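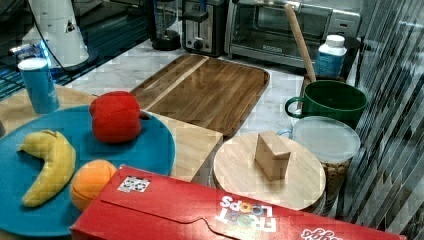 Dark-stained serving tray with raised edges, shown on a kitchen counter with play food and a round board.

Kitchen & Table > Boards and Trays

Skidcombe Serving Tray, Large

Most serving trays are sold with a lot of talk about hosting. We stock this one because it's big, it has edges, and people kept asking for something darker than a cutting board. Whether that makes it worth the counter space is up to you.

The tray is wood, stained dark, with a lighter stripe down one side. The maker calls the stripe a signature detail. We call it a stripe. The raised edges are the useful part – a mug or a bowl of fruit has something to stop against when you carry it.

Roy Wainwright, our buyer, turned down the first version over its finish and is still not sold on the "365 days a year" slogan that came with the second. Stained wood marks. Wipe it with a damp cloth, dry it right away, and keep it out of the dishwasher, whatever a cousin told you.

Measure your counter before ordering. Returns on this item are mostly about size, and a large tray has to live somewhere when there's no party.

The light cutting board, round board, plate and canister are sold separately. The first run was 2,000 trays, and we won't promise another.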